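Cecilia Amoah wrote:
> Is the white table in the Odoi room still up for grabs? And does it
> clean up, or are we past that?

Still here, and I'd take it before someone puts a plant on it.

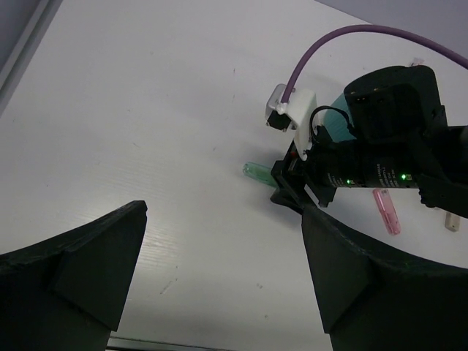
Cleaning it has become my November hobby. Dish soap did nothing, and the Dostis spray mostly made the room smell like pears. The small dark specks and scuffs are still with us, worst toward the left and middle — a tablecloth would settle the matter. I gave it 7 minutes with a sponge this morning and then went for coffee.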